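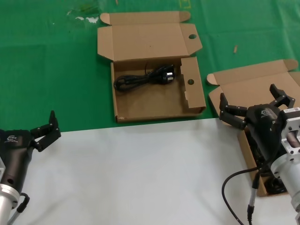
Second day of jury duty, and I am worn out from sitting, which I didn't know a person could be. I had my good shoes on again too (never again, tomorrow it's the sneakers and the judge can think what she likes).

They had us all in the assembly room by half past eight, and then we sat there until after ten, because the lawyers were arguing over something in the courtroom and we weren't allowed to know what. I was juror number 277 on the summons and now I'm just Seat Four, and I've gotten weirdly attached to Seat Four. It has a view of the clock and one skinny window.

I can't write about the case itself, the judge was very firm on that, and she repeated it before lunch and again before she let us go. So nothing about the case! But I can write about the people, I think. Marlene Miranda sits on my left and brings butterscotch candies in a sandwich bag, and she passed me one during the break without a word, like we'd been friends for years. On my other side is Settimio Pagano, who used to drive a bread truck out past Purnley and knows every back road in the county. He told me a way home that skips the bridge, and I tried it tonight and got so lost behind the feed store that I had to turn around in somebody's driveway. I'll have to tell him it went fine.

Lunch was an hour and twenty minutes, so I walked down to Rizzi for soup. Lentil, a little salty, but they give you a big heel of bread with it and I sat in the back booth and called Bríd. Naturally the first thing she asked was what the trial was about, and I said I couldn't tell her, and she said well, is it a murder, and I said Bríd, and she laughed so hard she had to put the phone down. She did promise to water my tomatoes if this goes into next week.

The afternoon felt long. I took so many notes my hand cramped, and then they collected the notepads at the end, so I suppose they're locked in a cabinet somewhere for the night. The bailiff has a lovely deep voice. When he says "all rise" I'm up before I've thought about it, and I nearly did it tonight when the weatherman came on.

I keep thinking how serious it all is, sitting up there with people looking over at us and trying to read our faces. I tried to keep mine plain. Mother always said I had a face like a store window, so who knows.

Leftover rice for supper. Alarm set for six-fifteen, and I still need to find the parking pass, which was in my coat pocket this morning and now isn't.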